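Kusier: a laundry and folding collection

README, last revised Jun 1, 2025

What is in the box

Kusier is a collection of pictures and short written notes about household cloth: towels, fleece throws, pillowcases, dish rags, T-shirts, the odd curtain. We love this stuff! Cloth never sits the same way twice, and after a winter spent with piles of it we still find ourselves stopping over a good crease. The collection has 4000 pictures and 500 written notes, and the notes are the part we'd ask you to read first, even if you came for the pictures.

Each note covers one piece of cloth on one table. It says what the piece is, how it was put down (dropped, pushed, shaken out, folded once and left), and what the person handling it thought about the result. Some notes are a single line. A few run to a page, mostly the ones on fitted sheets, and you'll understand why when you get there.

How the folders are laid out

There are four top folders.

flat: pieces smoothed out by hand, edges square to the table where we could manage it.

heaped: pieces dropped or bunched, no attempt at order.

half: pieces somewhere in the middle of being folded.

stacked: finished folds, alone or in piles.

Inside each one the subfolders go by color, and inside those by kind of cloth. We went back and forth on this. Sorting by kind first sounds more sensible, but when you're looking for a particular picture you remember "the orange one" long before you remember whether it was fleece or flannel. The color names are plain on purpose: orange, gray, dark blue, cream, green. Stripes and prints go under mixed.

A word for the heaped folder

If you only have time for one folder, please make it heaped. Most folding guides begin with a towel already lying flat, and anyone who has emptied a dryer knows that a good half of the job is getting to that point. You have to find a corner. You have to work out whether the edge you're holding is an outer edge or a fold pretending to be one. On a plain cloth with no print and no label showing, that can be really hard, and it's a lovely problem to look at up close.

Many of the close views are nearly all cloth from side to side, with little else to go by. We kept them. They're the best ones for studying how the ridges run, how one deep crease breaks into smaller ones, and how differently a thick brushed cloth behaves from a thin shirt cotton, which wrinkles into sharp little lines where the thick one just rolls over on itself.
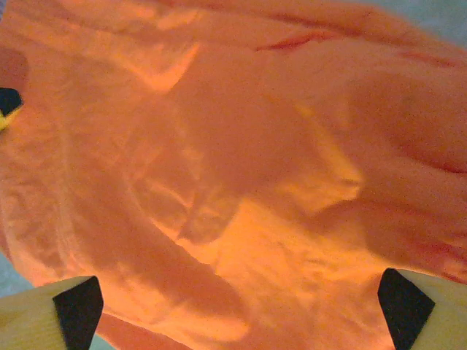
Color is the other reason to spend time there. A bright cloth can give you two or three colors at once depending on where the light lands, and sorting by eye gets slippery. We had long talks over whether certain pieces belonged in orange or in a peach folder of their own. In the end the rule was to go by the brightest patch, and peach was folded into orange (sorry). If you're measuring color, sample from several places and don't trust a single spot in a hollow.

The notes

Notes are plain text files with the same name as the picture set they go with. The fields are piece, cloth, laid, light, and remarks. Cloth is our best guess by touch unless the label was still sewn in, in which case the word "label" follows it. Light is one of window, lamp, or both. Remarks can be anything.

A sample from the green folder:

piece: hand towel
cloth: cotton terry, label
laid: dropped from chest height, then turned over once
light: both
remarks: landed nearly square, did it again and couldn't repeat it

Versions

The Warthorpe set came first and is the bigger part, around 3000 pictures. The Magagula set was added in February and brought in most of the bedding, plus all of the stacked folder. Kasley is the name of the sorting sheet that ties both together, so if a page or a script mentions Kasley, it means the file kasley.csv at the top level. Open that before you go digging through folders by hand.

Known problems

27 notes have an empty cloth field. The pieces had gone back to their owners by the time we noticed.

"Half" is a loose word. A few of those pieces are one tug away from heaped, and you may well want to move them.

Dark blue and black are mixed up in places, especially under lamp light.

Washcloths are listed as towels in the Warthorpe set and as washcloths in the Magagula set. Search for both.

Wool is thin on the ground. We'd be delighted to have more of it, and more knitwear generally, as sweaters fold like nothing else in here.

Using it and adding to it

Use it for teaching, drawing practice, sorting experiments, research, whatever you like. Please keep this README with any copy you pass on. If you add pieces of your own, put them in a fifth folder named added and write at least the piece and laid fields. Ironing first is fine, as long as the note says so.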